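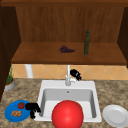
片付けは人がやったほうが早い、というのが、評価環境の導入を相談したときにZukstead側から返ってきた最初の意見だった。速度だけを見ればその通りで、本稿もその点は争わない。知りたいのは、速度を問わなければ家事の単位作業をどこまで任せられるか、である。

今回取り上げるのは、Brimbridgeの家事作業シミュレーション環境「Cusi」。台所を模した場面で双腕の制御方策を走らせ、成否を自動判定するソフトウェアである。流し台、棚、皿、食品、瓶といった物体が用意され、配置は試行ごとに変更できる。

導入は容易な部類に入る。設定ファイルは2つで、片方は物体配置、もう片方はグリッパの制御周期と把持力の上限を扱う。ただし初期値の把持力は高すぎる。ぶどうの房のように形の不規則な物体では、指が物体にめり込んだまま成功と判定される例があった。上限を下げ、接触の許容貫入量も併せて詰める必要がある。マニュアルにこの記載はない。

試験は8種類の作業について、合計400回行った。方策は付属の学習済みモデルをそのまま使用している。

皿の上の小さな食品を別の皿へ移す作業は安定しており、成功率は約90%。失敗の大半は持ち上げではなく、離すときの転がりで生じた。瓶を棚から下ろす作業はこれより悪い。首をつかむと下端が振れ、棚板の縁に当たる。胴をつかむよう把持点を指定すれば改善するが、指定を人が行う時点で自動化とは呼びにくい。

流しの中の物を取り出す作業は、実用の水準に遠い。槽の壁と蛇口が手首の軌道を制限し、大きな球体では指の開きも足りない。両腕で挟む動作は可能だが、左右の同期がずれると物体が回転して落ちる。比較用に使ったZimbergの旧版環境でも傾向は同じで、ソフトウェアよりも方策側の限界と見ている。

物理計算の再現性は良好だった。同じ乱数種からは同じ結果が得られ、回帰試験に組み込める。描画は質素で、石目やタイルの模様は付くものの、実機のカメラ画像の代わりにはならない。水の挙動は扱えず、皿洗いの評価には使えない。8月に予定されている更新でも対応項目に入っていなかった。

方策の比較と失敗箇所の洗い出しには勧められる。家庭への導入可否をこの数値だけで判断する用途には勧めない。単位作業の成功率がこの程度では、連続して実行したときに途中で人手が要る。現場の部品仕分けであれば対象物の形が揃うため条件は緩むが、付属の場面は台所のみで、作業台や部品箱は自作になる。

最終更新：2024年3月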